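Settling Up: How Payment Reconciliation Moved Out of the Spreadsheet
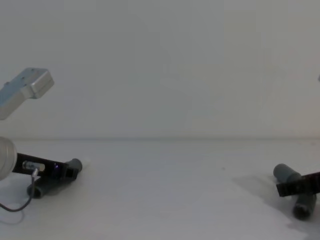 Two robot arms over a white tabletop.

Matching incoming payments to open invoices used to take the finance team at Marchal most of the first week of each month. The wholesaler receives money through three banks, and each sends its statement file in a slightly different layout. Reference fields get shortened, and customers often pay several invoices in one transfer.

In June the company moved the work to Grekeo, a reconciliation service that reads bank files through an API and posts matches to the ledger. Rules run in a fixed order: exact reference first, then amount and payer, then combinations of up to 12 invoices. Anything left over goes to a review queue.

"The order of the rules matters more than the number of them," says Colette Delorme, Marchal's controller. "We ran amount matching too early at first and had to reverse a batch."

The first full month left 714 items in the queue. Most were card settlements paid net of fees — a case the default rules do not cover. Dzifa Aidoo, a payments consultant at Stendden, added a fee table for each processor and a tolerance of 10 cents per line.

Posting rights remain separate from rule editing, and each change is logged with the user and time. The Gresby branch still sends its statements by hand and will be connected next.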